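Whiteley and Peterley Allotment Association

Minutes of the site meeting held on Tuesday at 7.15 pm in the back room of the Hamero café, Whiteley

Present: Maureen Kettle (chair), Poonam Bansal (minutes), Cyril Tapley, Bjartur Baldursdóttir and eleven other plot holders
Apologies: Wendy Nuttall

1. Minutes of the last meeting

Agreed as a true record with one correction. Under item 6 the plot with the collapsed cold frame is 41B, not 41A. The holder of 41A has asked for this to be put right.

2. Matters arising

Top gate. The new padlock is on and the code was sent out with the rent letters. Anyone still without it should ring Maureen. The old padlock has been kept for the tool store.

Path between the Peterley hedge and the lower plots. Cyril has put down two loads of woodchip. It is firm as far as the second standpipe but still soft beyond that. He asked people to keep barrows off the soft part until a third load comes.

Bonfires. A complaint has come in from a house on the Peterley side about smoke on a Sunday afternoon. The rule is unchanged: no fires before dusk between April and September. Maureen to write back to the householder.

3. Water

The tank by the car park is losing water at the ball valve. Bjartur has looked at it and thinks the washer has gone. He will fit a new one and claim the cost back. If it still leaks after that we will need a new valve.

There was a long discussion about hosepipes. Two people wanted them banned outright. Others pointed out that some plot holders can't carry cans. It was agreed to leave the rule as it stands, which allows hoses for filling butts only, with the hose to be coiled up afterwards. Signs at both standpipes have faded and will be redone.

4. Seed order

Poonam reported that the joint order from Kovum came to £169 after the group discount, against £14 in delivery. Last year we paid more for fewer packets. The broad beans were short by one bag and Kovum have said they will send it on. The red onion sets were swapped for a yellow variety without notice. Those who ordered red can have their money back or take the yellow.

Poonam asked that next year's forms come back by the end of December. Three arrived after the order had gone in and had to be sent separately.

5. Seed swap

The swap will be at Whiteley village hall, doors open at 10.00 am. Tables can be set out from 9.15 am.

Saved seed must be properly dry before it is packed. Several people had mould in beans they took home last time. Paper envelopes are best for small seed. Peas, beans and squash can go in resealable bags if they have been drying indoors for a fortnight or more. Every packet needs the name of the variety and the year it was saved. Packets with no label will not go out on the tables. 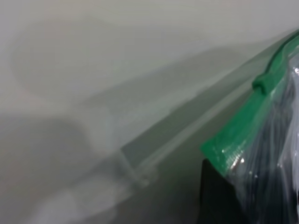

Maureen asked for no F1 hybrids to be brought as saved seed, as they don't come true. Shop packets of F1 seed are fine if they are unopened and in date. Cyril offered spare seed potatoes, mostly second earlies, and will bring egg boxes for carrying them.

Entry is free to members and £2 to everyone else. Wendy has sent word that she will do the teas again but needs someone to take over from 11.30 am. Bjartur offered.

6. Plots and waiting list

Plot 101 has been given up and is in poor condition, with bramble across the back third. It was agreed to clear it before letting it and to offer it as two half plots. There are 14 names on the waiting list. The top two will be contacted first and given ten days to reply.

Letters have gone to three plot holders about uncultivated ground. One has replied and has been unwell. Neighbours will keep the weeds down there until the spring.

7. Rents

All rents are in except one. Poonam to chase. No change in rent was proposed for the coming year, although the insurance is due for renewal and the new quote has not yet been received.

8. Any other business

The shredder needs its blades sharpening and is out of use. Please don't try to start it.

Somebody has left a roll of carpet behind the tool store. Carpet is not allowed on the site and the owner is asked to take it home.

A member asked whether hens could be kept on the lower plots. Maureen will check the lease and report back.

The meeting closed at 8.50 pm. Next meeting at the same place, same time, with the lease and the insurance quote on the agenda.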